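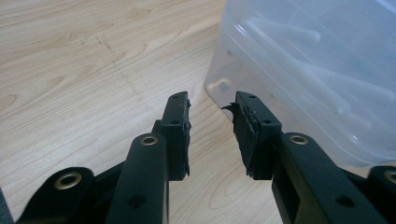

4.2 Clear boxes, cloudy boxes, and what people put back

I went into this part of the study thinking that the plastic wouldn't matter much. A box is a box, I figured, and if you know the fuse wire lives in the one by the window then you'll go to the one by the window. So I'd planned to spend most of my time on shelf height and labels, and the see-through question was a side thing I added in April after a chat over lunch. It ended up taking over the whole section, and I've had to cut the shelf height material down to a paragraph (see 4.4).

Some quick background for anyone who skipped Section 3. We worked with 13 households in Etport and one shared workroom at Dolatbridge, and every place had a mix of boxes for small stuff: screws, beads, picture hooks, sewing notions, fishing bits, batteries in various states of health. I visited each place twice. On the first visit I just asked people to find things. On the second visit I asked them to put things away, and I kept my mouth shut as well as I could manage (not very well, I'm told by Embla Wallin, who sat in on the Dolatbridge sessions and kept the notes).

Three kinds of box kept turning up. There's the flat hinged sort that people call a tackle box even when they've never fished in their lives, there's the tall frosted bin, and there's everything else - cookie tins, yogurt tubs, a very nice cigar box. I'm leaving the last group out here. It's charming but I couldn't compare it with anything.

The flat hinged box is everybody's first choice for tiny things. You can look in from above without opening it, and when it does get opened it's shallow enough that nothing hides under anything else. Figure 2 has one of these open and empty on a wooden tabletop, with the lid standing up at the back and the little latch tab hanging at the front. 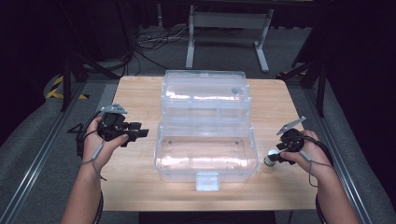
What I hadn't expected was how much the lid gets in the way of using it. People want somewhere to rest it. On a deep table they let it stand or lie back and forget about it, but on a shelf or a narrow counter there's no room behind, so they prop it with an elbow, or hold it with one hand and fish around with the other. In the Dolatbridge workroom two people had simply stopped latching theirs. When I asked why, one of them said she was tired of breaking nails on it, and the other said he hadn't noticed he'd stopped. I count the second answer as the better evidence!

An unlatched box is fine until somebody picks it up by the lid. I saw this happen once, on a Sunday afternoon, in a house where the box held 339 glass beads (the owner knew the number - she'd bought them by weight and counted them at home out of suspicion). We found most of them. I've left that session out of the timing results in Table 5 and I don't think anyone will object.

The tall frosted bins are a different story. People liked them for the look of them, and several told me that the cloudiness was the point: you get a calm shelf and you don't have to look at your own mess. I have a lot of sympathy for this. But when I asked them to find one particular thing, they'd stand there reading shadows. A blue something near the front, is that the tape? Anything pressed right up against the wall could be guessed at, and anything further in was a gray smudge. So out came the bin, off came the lid, and in went the arm. Only two of the households had put labels on the frosted bins when I first visited, and in one of those the label belonged to whatever had been in there before.

Putting away was where the two kinds really came apart. With a clear box, people checked. They'd hold the thing over the closed lid for a second, see its cousins inside, and open up. With a frosted bin they mostly trusted their memory, and memory is generous. In one kitchen I opened a bin marked TAPE and found a bicycle bell, candles, and a roll of stamps. No tape. The Tsai method of sorting, which I describe in Section 2 and which groups things by the job they do, made this a bit better but only in homes where everyone agreed what the jobs were. One couple is still discussing whether string is for wrapping or for gardening.

I also tried a swap. For 19 days, four of the households moved the contents of one frosted bin into clear boxes and changed nothing else. Finding got quicker in all four. Tidiness, as judged by the people living there, got better in two and worse in the other two, and the two unhappy ones had open shelving. They didn't like the clutter looking back at them. One moved everything into a Lallska cabinet with doors and cheered up right away, so maybe what I measured there was doors. 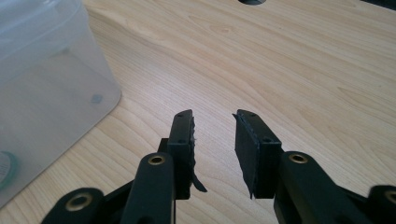

Should a household with frosted bins go out and replace them?

I'd keep them for big or soft things such as cloths, cables and wrapping paper, where a blurry outline is enough to go on, and I'd put a fresh label on the short side. Small loose parts did better in something clear and shallow, provided there was room behind it for the lid.

One caution before the numbers in 4.3. All of these people had agreed to let me look in their boxes, and I suspect a fair amount of tidying went on the night before I came. The put-away errors are probably on the low side, then. I don't have a good fix for that, short of turning up unannounced, and I like being invited back.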